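Returns Station Operator, Kirmont warehouse, Lastport

Rulov handles returned sporting goods for online stores. We have worked out of the Kirmont building since 2017 and employ 39 people on one floor.

In May we are adding two-armed robots to the returns line. They will take over most of the picking up and setting down of small items. The people on the line will spend more of the shift checking condition, reading return notes and deciding what goes back to stock.
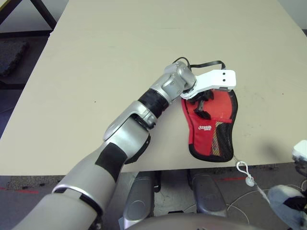 We need 2 operators for the early shift, which starts at 5 a.m. You will work beside the robots, step in when an item is dropped or held badly, and log each stop. Soft cases and bags need the most help. Lifting is lighter than in the old job, but there is more screen work.

No robot experience needed. Training is paid and runs on shift. Current returns staff keep their grade and may apply first.

Apply at the Zacharopoulos Staffing desk in Lastport, or leave a form at the Kirmont front office.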